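Stop buying grippers off the spec sheet

Seven weeks of gripper trials and I have one opinion, so let me get it down before Monday.

The payload number is useless. Not wrong, just useless for us. Every quote that landed on my desk led with it. Newtons, kilos, cycle time, a nice graph. Then you put the thing in front of string and a bit of wood and the graph has no idea what to do.

We had three on the bench. The Dredel, parallel jaws, stiff, fast. The Ninden, softer fingers, slower to close. And the hand-held Nultard, no arm at all, you just carry it to the work and squeeze. Taner Baysal wanted the Dredel from day one and I get why. It repeats. Same close, same spot, all afternoon. On blocks and boxes it wins and I won't argue.

Cord is where it fell over. Soft twisted stuff, fuzzy, loops on itself. The Dredel pinches it fine and then you can't tell if you have one strand or two. The pads hide it. The wrist camera is looking at the back of the jaw. Anas Zaki moved that camera four times in a week and every move fixed one view and lost another. At some point thats not a camera problem, it's a finger width problem.

The Ninden did better on wraps, worse on anything round. Dowels roll out. I logged 30 tries with a dowel and quit writing comments after the first 10 because they all said "rolled".

So here is my actual argument. Test on the ugly job first. Wood, twine, a knob, something that slips and something that sags in the same grasp. Do it before the arm is bolted down and before anyone has picked a controller. Bülent Dursun says this is backwards, that you pick the controller and let the gripper follow, and for a welding cell maybe he's right. For small handling work the fingers decide every thing else.

And do it by hand first. People skip this. They think the hand-held unit is a toy for demos. Ten minutes of carrying it around taught me more than the Karaca simulation did in a fortnight - where the fingers get in the way, which angle blinds you, how much you rely on your other hand to keep a line tight. A one-arm cell doesn't get that other hand. Write that down somewhere before you order a one-arm cell. We didn't.

Cost, quickly. The Ninden is cheaper and the pads wear. The Dredel isn't and they don't. Isla Paterson has the sheet if anyone wants it.

My vote is wider test, smaller order. One of each, same ugly job. 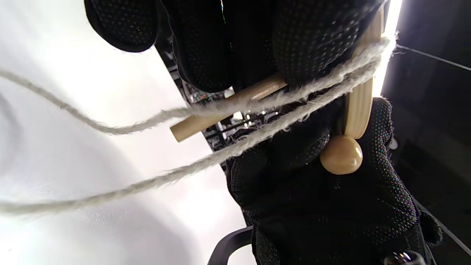 Should the hand-held trial come before choosing the arm?

Do the hand-held trial first, then choose the arm, and leave the controller until both are settled.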